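The Plant on the Middle Shelf
A short story

Darlene Penner came to the apartment in October, with two suitcases and a key which Mr. Sutherland had given her in an envelope.
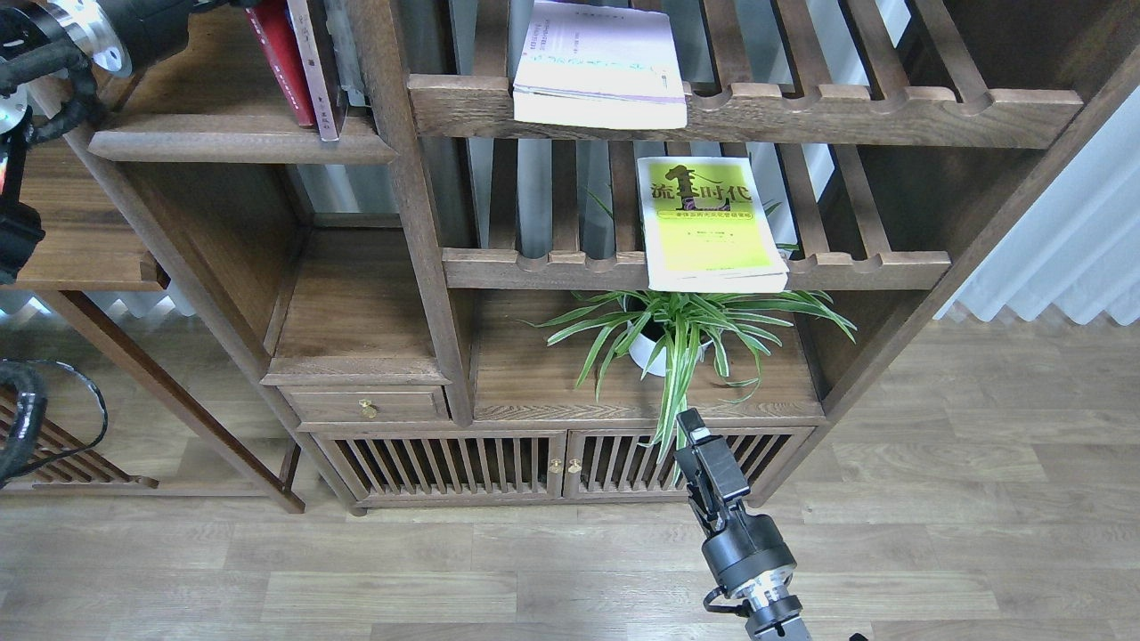 1. The first evening

The rule was written on a paper on the kitchen table. Water the plant, please. Do not move the books. The rent was 600 for the month, and for such a small price Darlene was ready to follow any rule.

She put her suitcases in the bedroom and came back to look at the dark shelves. The yellow-green book was standing there with its face to the room, like a guest who waits to be introduced. She could not read the title. She knew only that it was Chinese, and that the letters were big and sure of themselves. The other book was lying on the shelf above, pale and quiet, a little over the edge. She wanted very much to push it back. It was only a small push. But she remembered the rule and she put her hands into her pockets.

In the kitchen she found a Brita pitcher with a note on it: for the plant also. So the plant was drinking better water than Darlene had at home in Zidby, where everything in the kettle turned white after one week. She filled a cup and carried it slowly to the shelf. The long leaves touched her wrist when she poured.

"Good evening," she said to it, and then she felt foolish and went to bed.

2. Letters

Mr. Sutherland was in Braltska, where his daughter had a new baby. He wrote to Darlene every few days. His messages were long and polite, and at the end there was always the same question. How is she?

Darlene understood after the second message that "she" was the plant.

She is well, Darlene wrote. She has a new leaf. Then, after thinking for a while, she wrote also: May I ask about the books?

The answer did not come that day or the next one. She was afraid that she had been rude. She went to work at the laundry, came home, ate soup standing at the window, and looked at the telephone more than was necessary. When she passed the shelves she walked with care, as if somebody was sleeping there.

On the third evening he wrote. The yellow-green one had been a present from his wife to herself. Lin bought it on a trip, carried it home in her coat, and stood it up on the shelf so she could see it from her chair. The pale one she was reading in the last spring. She got up to answer the door and laid it down there. "It is 2,306 kilometers from here to that shelf," he wrote, "and I find that I still know how far it sticks out."

Darlene read this message three times. She did not know what to answer, so she wrote about the leaf again – how long it was now, and that it was growing toward the little doors.

3. Dust

After 30 days the dust was a problem. Darlene's mother had cleaned houses all her life, and Darlene could not sit in a room with dust and be calm. She took a soft brush from her paint box. She cleaned between the slats and along the small round cuts in the wood, and she polished the brass knobs with her sleeve. Around the pale book she went very slowly, the way one goes around a sleeping cat.

Then she wrote to him what she had done, all of it, in case it was wrong.

He answered in the same hour. He was staying until spring, he wrote, the baby had his wife's ears. Would she like to keep the room? And there was a chair in the bedroom, behind the coats. It belonged in front of the shelves. She could put it back there, if she wanted to sit.

Darlene moved the coats. The chair was heavier than it looked, and she had to stop 2 times in the hallway to rest her arms.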